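Reference > Writing and Publishing > Editorial calendar

Editorial calendar

An editorial calendar is a schedule used by writers, editors and marketing staff to plan what will be published, where it will appear and who will work on it. It is used for newspapers, magazines, newsletters, company blogs and social media accounts. The term content calendar is often used with the same meaning, though some publishers keep it for the daily posting schedule and use editorial calendar for the longer plan.

Origins

Print magazines kept calendars of this kind long before online publishing. A monthly title had to settle its main features well ahead of printing, and its advertising staff sent the list of themes to possible advertisers. An April gardening issue, for instance, could be sold to seed companies the previous fall. When businesses began publishing their own blogs, many took over the practice in a simpler form, usually a shared spreadsheet.

Contents

A typical entry gives a working title, the writer, the editor, the due date for the draft and the publication date. Many calendars also record the target length, the intended reader, the search phrase and the status of the piece. Status labels vary between offices. Common ones are assigned, in draft, in edit, approved and published.

Larger publishers may keep 2 calendars, one for themes and one for individual pieces. The home furnishings newsletter Kivari plans by room, with seating, lighting and storage each given a separate month. 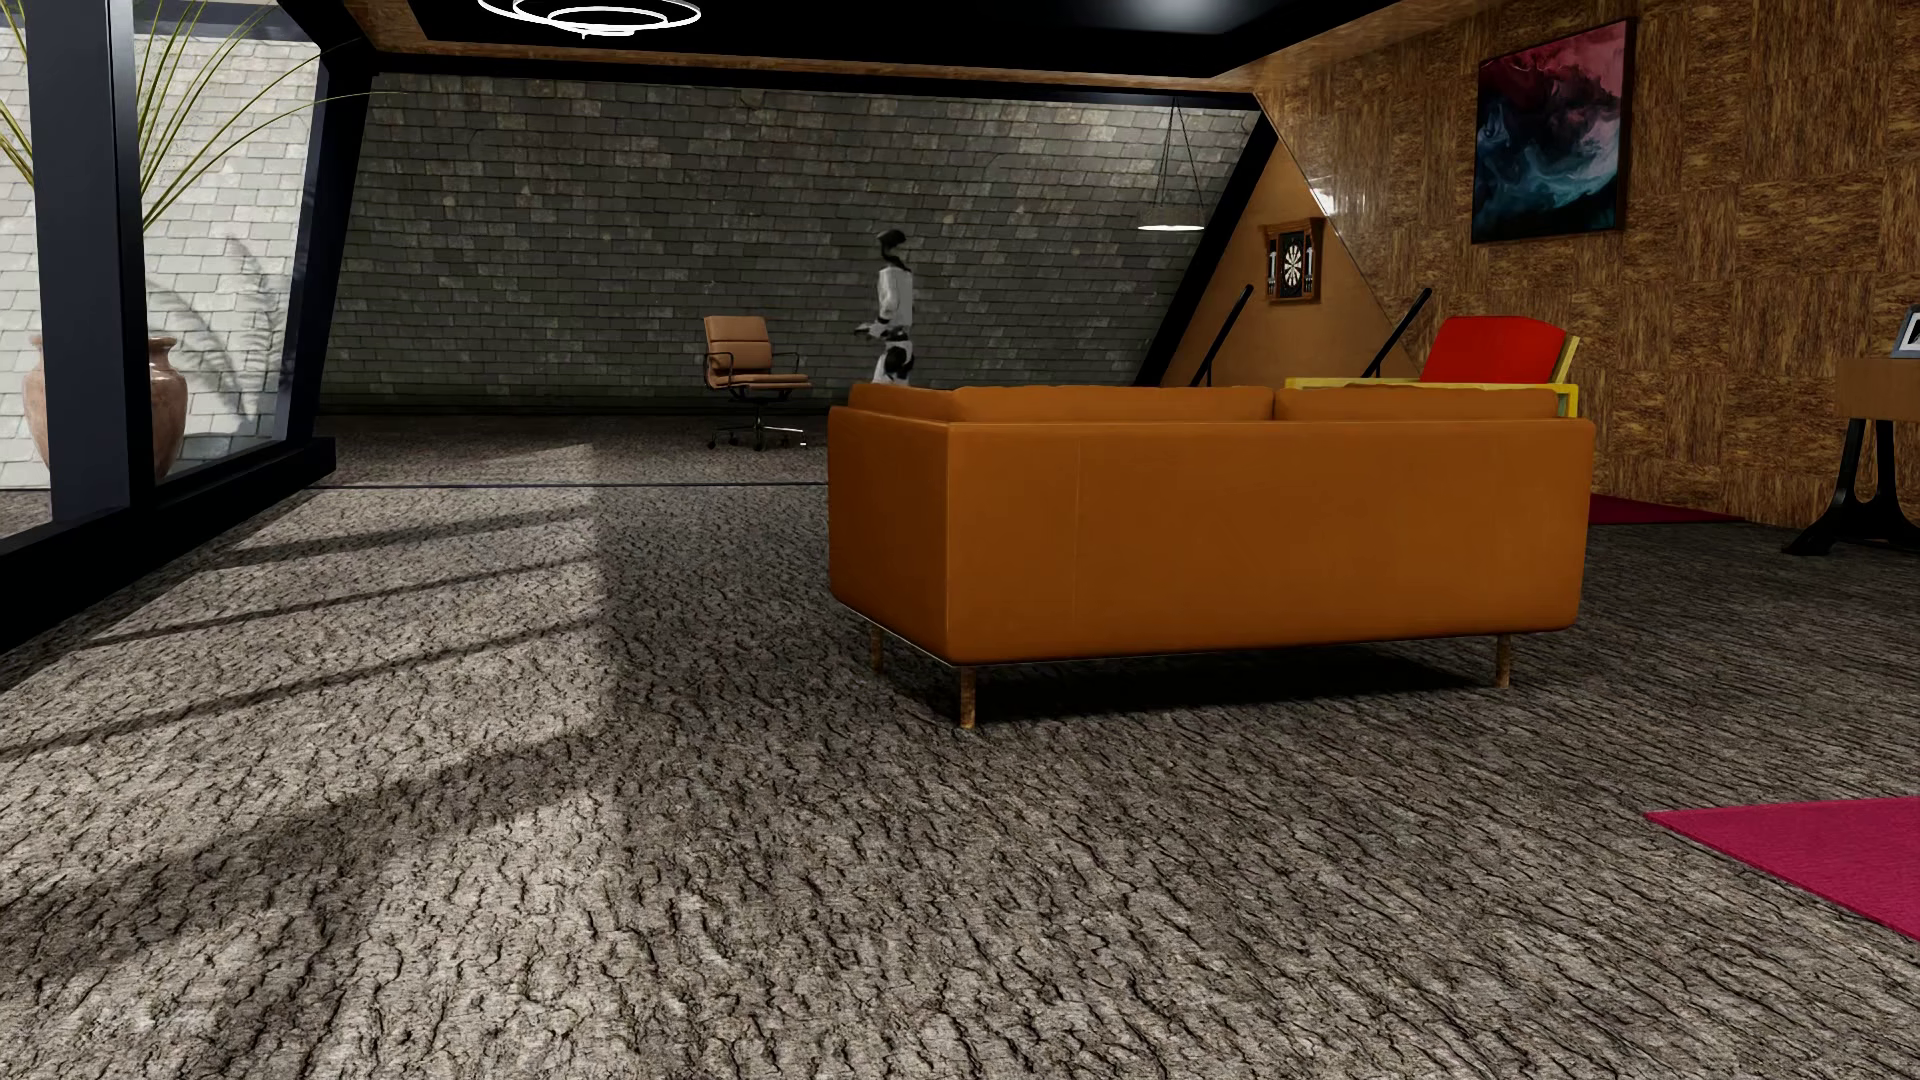

Word count: 400

Use with freelance writers

Freelance writers are often given part of a client's calendar so they can plan their own workload. Jitendra Bhatia, who edited the Vunberg trade newsletter, recommended sending freelancers the draft date only and keeping the publication date for office use. Other editors share both dates and allow writers to propose changes.

Limitations

Calendars need regular upkeep. Entries left unchanged after a delay can lead to duplicate assignments or missed approvals. News publishers tend to leave open slots for stories that cannot be planned.

See also: Copy editing; Style guide; Content brief

Last revised 24 Jan 2025

Contact | Copyright Kurup Reference | Back to top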